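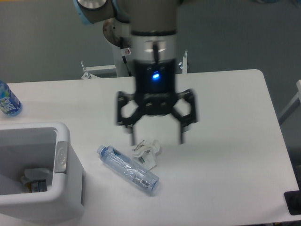 *Reading time: 5 minutes*

# Graltby Market Price Ledgers

This repository holds the transcribed price ledgers of the covered market at Graltby, together with the notes needed to read them. The ledgers record what was asked for grain, dairy goods, vegetables, fish, cloth and fuel on each market day, as written down by the clerk on duty. The transcription is maintained by the Emlow Local Records Office. Questions should be addressed to the data editor, Youssra Bouazza.

## Contents of the release

| File | Contents |
|---|---|
| `entries.csv` | One row per price entry, as transcribed |
| `goods.csv` | Headings for goods, with spelling variants |
| `units.csv` | Weights and measures, with conversions where known |
| `pages.csv` | Page list, with condition notes |
| `notes/` | Editorial notes, one text file per ledger |

The release covers 644 pages in 2 ledgers. The first is called the Hall Ledger in all files. The second is the Hajji Ledger, named for the family that kept it before it passed to the Records Office. Page numbers follow the penciled numbering added when the volumes were rebound. They do not always agree with the clerk's own numbering in ink, and both are given in `pages.csv`.

## Source material

Graltby held its main market on Tuesday. The clerk walked the stalls in the morning, noted the price asked for each class of goods, and copied the figures into the ledger later in the day. Prices are therefore asking prices. They do not show what buyers paid after bargaining, and they say nothing about quantities sold.

Where a stall offered the same goods at more than one quality, the clerk usually wrote two prices on one line. The transcription keeps these as separate rows joined by a shared `line_id`. The words "best" and "common" appear in the `grade` column only where the ledger itself uses them.

The Hajji Ledger includes several pages of private accounts at the back. These were excluded from the transcription at the request of the family. The page list marks them as withheld.

## Fields in `entries.csv`

- `entry_id` — unique within the release; not reused in later versions
- `line_id` — groups rows taken from a single line of the ledger
- `page_id` — matches `pages.csv`
- `market_day` — sequence number of the market day within the ledger
- `goods_raw` — the clerk's wording, with original spelling
- `goods_code` — matches `goods.csv`
- `grade` — blank unless stated in the ledger
- `price_raw` — the price as written
- `price_pence` — the price converted to pence, blank where uncertain
- `unit_raw` — the unit as written
- `unit_code` — matches `units.csv`
- `certainty` — `clear`, `probable` or `unread`

Users who need only a simple price series should filter on `certainty = clear` and work from `price_pence` and `unit_code`. Users interested in wording or spelling should work from the raw columns, which have not been corrected in any way.

## Transcription method

Each page was transcribed by one reader and checked by another. Differences were settled by a third reader working from the original volume. Where all three could not agree, the entry was marked `unread` and the competing readings were placed in the notes for that ledger.

Readers followed these rules:

1. Abbreviations are kept in the raw columns and expanded only in the coded ones.
2. Ditto marks are replaced by the word they stand for, and the row is flagged in the notes.
3. Struck-out figures are not transcribed unless no replacement was written.
4. Later additions in pencil are left out of `entries.csv` and listed separately in the notes.

The third rule differs from our earlier practice. In the first version of the Hall Ledger, struck-out figures were included as ordinary entries, and this produced a number of false price jumps. Any work based on that version should be checked again.

## Weights and measures

Local units are the main source of difficulty. The Graltby bushel was larger than the standard bushel for oats and equal to it for wheat, and the clerk seldom states which is meant. We have assigned the larger unit to oats throughout. Butter was sold by the pound and by the "print," and the weight of a print is not given anywhere in either volume. Prints have been left without a conversion.

Firewood is recorded by the load. A load may mean a cart or a pack animal, and the price alone is not a safe guide. These rows carry the unit code `load_unspecified`.

## Known gaps and errors

- Pages 1 to 8 of the Hall Ledger are water-stained along the outer margin, and many prices on them are marked `unread`.
- The fish entries stop partway through the Hajji Ledger and do not resume. We do not know whether fish was no longer sold or was recorded elsewhere.
- Cloth is described very loosely. The code `cloth_other` holds 870 entries and should not be treated as one kind of goods.
- One clerk forms the figures 1 and 7 in nearly the same way. His pages are identified in `pages.csv` under `hand_c`.

## Suitable and unsuitable uses

The data are suitable for the study of seasonal changes in asking prices, for comparison with neighboring markets, and for teaching the handling of historical sources. They have been used alongside the Valov grain returns, which cover part of the same period. The two sets use different bushels, and the table in `units.csv` should be applied before any comparison.

The data are not suitable for estimating household spending or the volume of trade. They should not be used to calculate a general cost of living without wages and rents from another source.

## Sample file

A sample of 1000 rows is provided as `sample.csv` for testing imports. Rows were drawn at random from both ledgers and include all three certainty levels. The sample keeps the same column order as the full file — scripts written for one will run on the other.

## Corrections

Proposed corrections should be submitted as an issue giving the `entry_id`, the present reading and the suggested one. A reader will consult the original page before any change is made. Accepted corrections are listed in `CHANGES.md` with the initials of the person who checked them. New versions are issued in January.

## Citation

> Emlow Local Records Office. *Graltby Market Price Ledgers: Transcribed Entries.* Edited by Youssra Bouazza.

Please include the version number shown at the top of `CHANGES.md`.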